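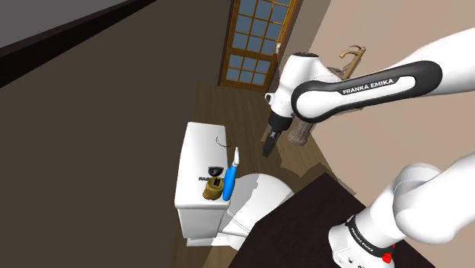
Flokance is a method for training robot arm controllers in simulated household rooms, with the aim of running them later on real arms without further training. It was put forward by the Narau group in November and is mostly known for a disputed result on picking up small objects in tight spaces.

Method

The controller is trained on rendered rooms in which lighting, surface colors and viewing angle change from one attempt to the next. The rooms come from Dritden, a scene generator that places furniture, fixtures and small items by rule. Flokance adds a filter that throws out attempts judged too easy. How "too easy" is judged has been described only in general terms.

Results

The group reported a success rate of 69 percent over 3573 simulated attempts in 11 room layouts. Real-arm trials covered 3 layouts, and no separate rate was given for them. The claim of direct transfer therefore rests on very little. A rerun on the Carbone benchmark, which uses rooms the controller has not been trained on, scored well below the original figure – though the rerun used a different gripper model, and the two numbers may not be comparable.

Critics also note that rendered contact is forgiving. Slipping and bending are handled crudely, and a grasp that counts in simulation may say little about a real bottle on a real shelf.

Comments (3)

gridworld_al: Is the filter code out anywhere? The link I had is dead.

mopsy: 69 percent of what was left after filtering, or of everything? The article should say.

tk_bench: The paper doesn't say either. I looked.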